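From: Gudrun Berge
To: Daltholm Home Cooks list
Date: 21 July 2024
Subject: Re: Steamed buns going flat

Marijke Smits wrote:
> Hello all, I tried the buns from the May gathering and they looked lovely
> in the pot, then wrinkled up the minute I took the lid off. Same flour,
> same recipe, 330 grams. What am I doing wrong? And does anyone put
> paper under theirs?

Dear Marijke,

Oh, I do feel for you! My first two batches looked like old socks, and Leif ate every one of them without a word, bless him. I think you are simply opening the pot too soon. Give them 15 minutes of steam, then switch off and leave the lid where it is for another 3 – I know it is hard to wait when the kitchen smells like that, but go and fold some laundry or call your sister. After that, tip the lid away from you slowly so the drips don't land on the buns.

As for paper, I used to cut little squares for each bun and have mostly given it up. A thin wipe of oil on the tray does the job for me, though Leire swears by cabbage leaves and hers are always nicer than mine.

Smaller buns have been kinder to me too, and I would start there if you are nervous. I shape mine so they sit in the palm, nice and round on top, and I like to serve them on a plate with a wide rim and plenty of room between them, for they will stick to each other if they touch while they are fresh. The tray with rows of little round holes, like the one in the electric steamer in the picture, is the sort I would look for if you are still using that old rack. A glass lid is a blessing as well – you can peek all you like without lifting it.

Let us know how the next batch goes!

Warmly,
Gudrun

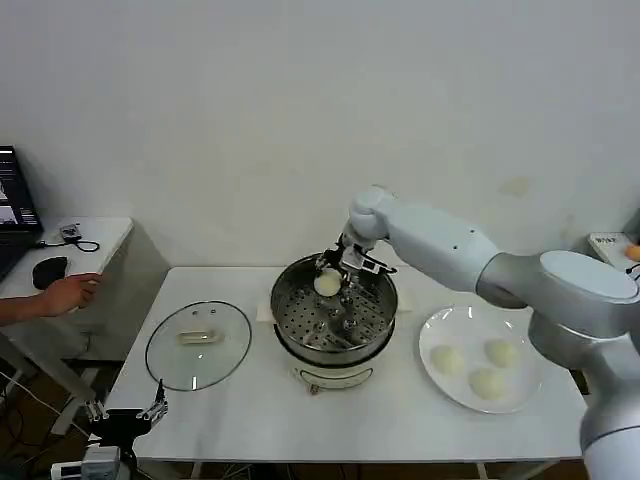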